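Sornero Two-Hand Kit - data card
Version of 3 Nov 2022

The set has 328 recordings of the kit with the ring and hub parts.

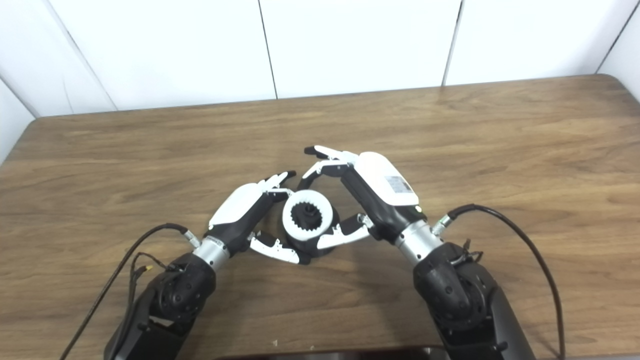 Both arms are sold together with cables.

Contents
- 328 recordings, one folder for each
- notes in plain text

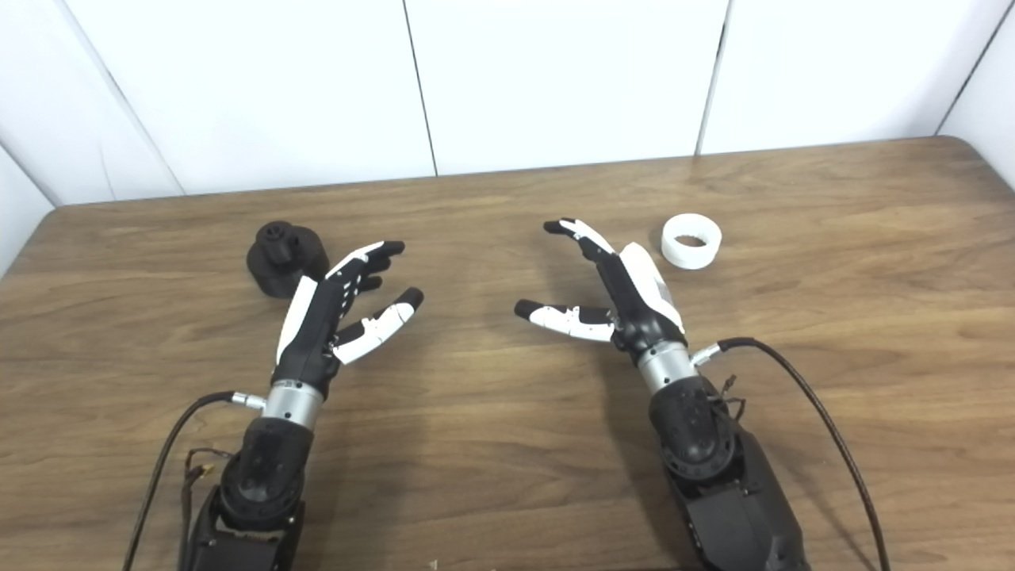
Gellwood made the table setup. We kept the same parts for all recordings. The black base has holes in its upper face, so please check the part file before you print your own.

Known limits
- one table only
- no force data
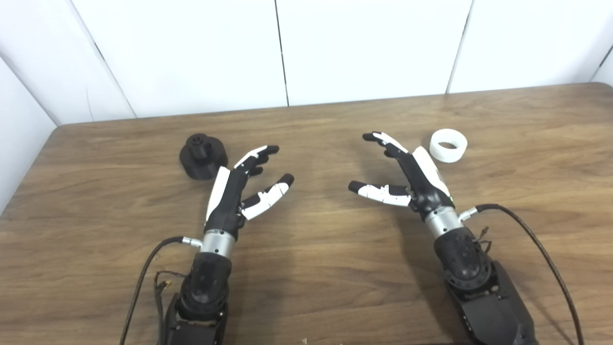

License
Free for research - for other use, write to Sornero.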